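Cutting board looks awful after one summer, toss it or save it?

Posted in Kitchen & Counter, September 2026

wunthorpe_kate21
Okay, kitchen people, settle this for me. I moved in August and bought one of those big flat boards in a pale gray-green (I wanted it to match the tiles, don't judge). It's covered in scuffs already! My sister says scratched boards are germ traps and I should throw it out. I paid 21 dollars for it and I'm stubborn.

pover86
Can you catch a fingernail in the marks? If you can't, it's just surface wear. Scrub it with baking soda paste, rinse, let it stand up to dry. Mine has looked terrible for years and it's fine.

Sembiring_eats
Going to disagree with pover here. Once a board is scratched up I stop using it for raw meat, period. Keep it for bread and fruit if you love it, and get a cheap second one for chicken.

pover86
I do use a separate one for chicken, for the record. I just don't think faint streaks are a reason to throw stuff away — people replace these things way too fast.

asireo_493
What are you cutting with? I wrecked one with a serrated bread knife and blamed the board for months. Also, can we see it? "Awful" could mean anything.

wunthorpe_kate21
Guilty on the bread knife, I use it for everything. Okay, here you go, board plus the utensil holder next to it, with my white spatula and basting brush in it.
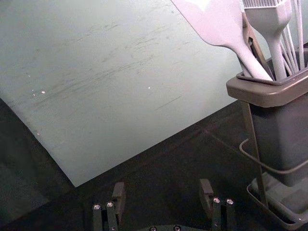
Sembiring_eats
Oh, that's milder than I pictured! Lots of fine streaks across the middle, but I was expecting canyons. I'd still keep raw meat off it. And what are the little white specks?

wunthorpe_kate21
No idea, I'll see if they come off when I scrub it.

pover86
Keep it. Baking soda tonight, and give the bread knife a rest.

asireo_493
Love the brown rim on that holder, by the way. Does the tray under it come out for washing? Mine doesn't and it drives me nuts.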